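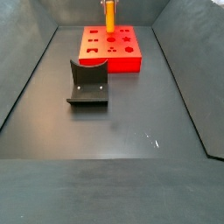

Loose, Easy, Tight: Clearance in Household Fits
Project report, December 2018
Nevzat Uçar, Cudstead College

1. Background

Almost everything with a lid, a plug or a cap depends on a gap. If the gap is too small, the part sticks or needs force. If it is too large, the part rattles or leaks. Engineers call this gap the clearance, and machine shops work from printed tables of it. Household goods are less consistent, and I wanted to know how much the clearance varies in things people use every day.

The project had two parts. In the first I measured pairs of parts that go together. In the second I timed people putting some of those parts together.

2. Measuring

I set out to measure 200 pairs, mostly jar lids, pen caps, tent pole sections, bath plugs and shelf pins. I ended up with 184 usable pairs. The rest were left out, mainly soft rubber parts that changed size under the jaws of the caliper. A plug gauge would have been better for the small holes but the department only has a few sizes.

Each diameter was read twice, with the part turned a quarter turn between readings. Where the two readings disagreed I kept the larger one for the outside part and the smaller one for the hole. This gives the worst case, so my clearances are on the low side. I should have decided this before starting and not after the first box of lids, which I had to measure again.

Shelf pins were the tightest group. Tent poles were the loosest, and the older ones were looser than the new ones. I can't say if that is wear or a change in how they are made.

3. Timing

Volunteers made 338 timed attempts in October. Each person sat at a table, picked up the part on a signal and put it in place with one hand. I stopped the watch when the part was fully home. Attempts where the part was dropped were recorded separately.

Tight fits took longer, as expected, but the edge of the hole mattered more than I had allowed for. A hole with a small bevel was quick to find even when the clearance was low. With a sharp edge, people often tilted the part and had to back it out. Round parts also have an advantage over square ones: they can go in at any rotation, so the only things left to get right are position and tilt.

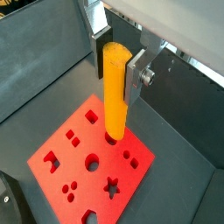

4. Problems with the method

People got faster with practice, and I didn't mix up the order of the parts enough to cancel this out. The last parts in each session look easier than they are. Temperature was not controlled either, and plastic lids do change size a little.

5. What I would do next

I would use 4 test blocks made to known sizes, two beveled and two sharp, and leave the household items for the measuring part only.

Related reports
Divell Bridge: Counting Cyclists in the Rain
Why Do Stilluto Hinges Squeak?
Drying Times of Three Kinds of House Paint

Comments

Xia: Did you try wax on the shelf pins? My dad always rubs them on a candle first.

N. Uçar: No, everything was tested dry. It would be easy to add.

tentpole_ted: Old poles wear at the ends, mine are nearly oval. Measure them in more than two directions.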